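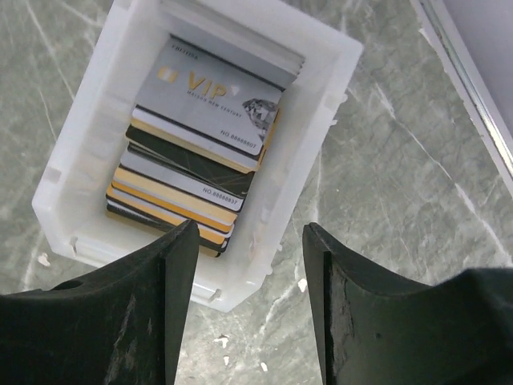 Thin-object handling is a branch of robotic manipulation that deals with picking up, sorting and putting away flat items such as cards, envelopes, tickets and sheets. In shops and homes it covers small jobs like filing loyalty cards or filling a wallet. As of 2023-11-03, machines could do parts of this work but seldom a whole job without help.

Difficulty

A card lying flat gives a two-finger gripper very little to hold. Cards in a pile also slide over one another and may come up in pairs. People deal with this by feel, pushing a card to the edge of a table or lifting a corner with a fingernail. Grippers with rigid fingers usually need a raised edge, a gap or a second arm. Suction cups work well on smooth single cards and poorly on embossed or dusty ones.

Wallets

Wallets are harder than trays. Leather bends, clear sleeves cling to plastic, and the opening of a slot may be barely wider than the card. One arm often has to steady the wallet while the other guides the card.
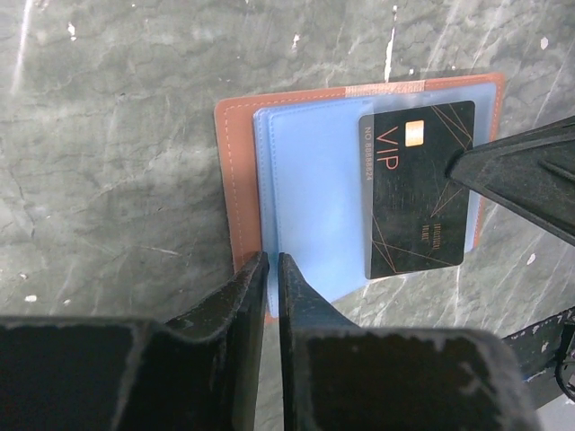

A black VIP card at the clear sleeve of an open wallet or card holder, with a gripper finger at the card's upper right.

Trials

Elisa Negri of the equipment maker Trodero described a card-filing trial in which two arms made 2,594 attempts at single-card picks. Of these, 2,100 ended with one card in the gripper. Most of the failures were double picks. Wallet filling was tried on 40 wallets, and 11 were completed without a person stepping in. 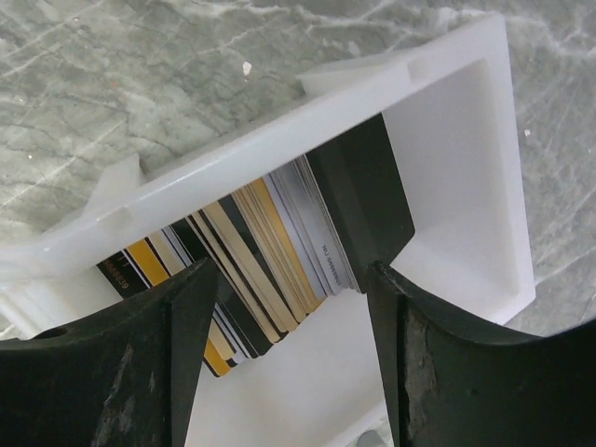 Cards stored on edge are generally easier to separate than cards in a flat pile, although a tightly filled row leaves no room for a fingertip on either side. Tuulikki Suominen, an engineer at Huttunen, has argued for trays with fixed dividers, which make the task simpler but hold fewer cards.

Current use

Card printing plants have long used dedicated feeders, which are fast and handle one card size. General-purpose arms are slower and are mainly found in trials. Household use remains rare.

See also: Bin picking; Deformable object manipulation; Sheet feeder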